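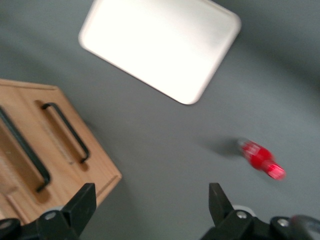

Ticket 1374
Product: Zuser league scheduling and results
Opened by: Tremblay Youth Soccer League
Assigned to: Bezawit Abera, Workside Support
Priority: 2
Status: Resolved

Problem reported
The league states that the girls' under-14 standings show the wrong order. A match entered as a 4-1 win is counted as a draw, and the home team has received one point instead of three. The public results page shows the correct score.

Initial review
The match was first entered in February as postponed. When a postponed match is given a score, the standings table should be rebuilt overnight. The rebuild did not run for this division.

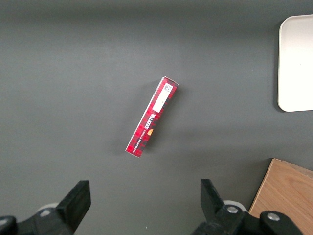
The log shows that the rebuild stopped at row 201, where a team had been entered twice under slightly different names. All matches after that row kept their old values -- 40 matches in total. Other divisions were not affected.

Action taken
Mar 24, 2019: The duplicate team record was merged and the rebuild was started by hand. It finished without errors. The league was asked to compare the new table with its referee reports.

Customer reply
The league confirms that the points and goal difference are now correct. It asks whether the Trivel mobile app will show the same table.

Support reply
The app reads the standings from Zuser once an hour. If the old table remains after that time, please sign out and sign in again.
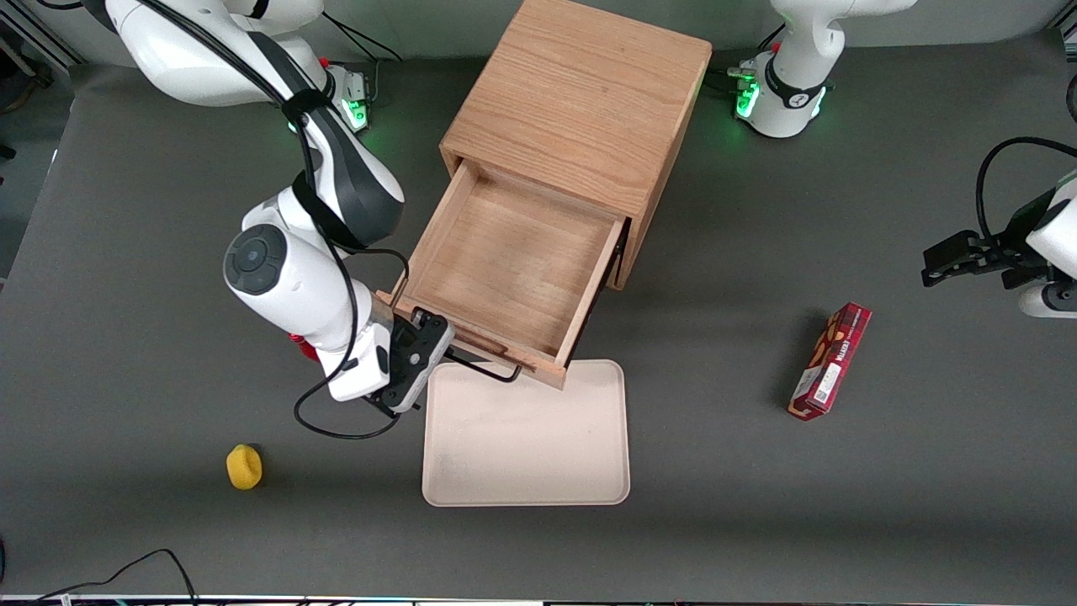 Attachment 3: Wooden cabinet with its drawer open

Ticket closed with the customer's agreement. A request to block duplicate team names has been passed to the development team.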